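Home Classrooms Catalog Field Trips Contact
Search products... Go
2 min read

Pesinero Classroom Weather Kit

We first put this kit together for the seventh graders at Bainbridge Middle School, who wanted to keep a weather log all through October and kept running out of rain gauges (they do get stepped on!). It now comes with 14 of them, and a wind vane that snaps together without tools.

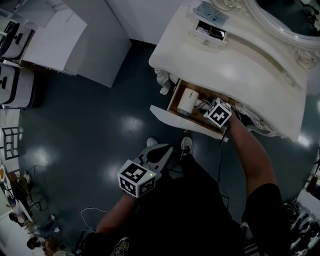
Each kit serves seven small groups, two gauges apiece, and the student log sheets are ready to copy. Grigore Costache, our science editor, rewrote the teacher guide last year so that a substitute can pick it up cold — we've had some very kind notes on that. 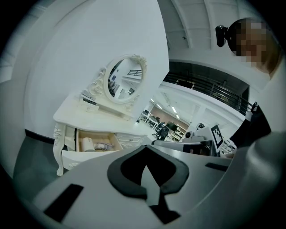

Refills come from our Drakden shop and fit the older Skosau tubs too, so please don't throw those out. Item 493. Ships in one box. Schools ordering for a whole district, or for more than 800 students, should call us first and we'll happily work out the count with you.

Add to list Back to Science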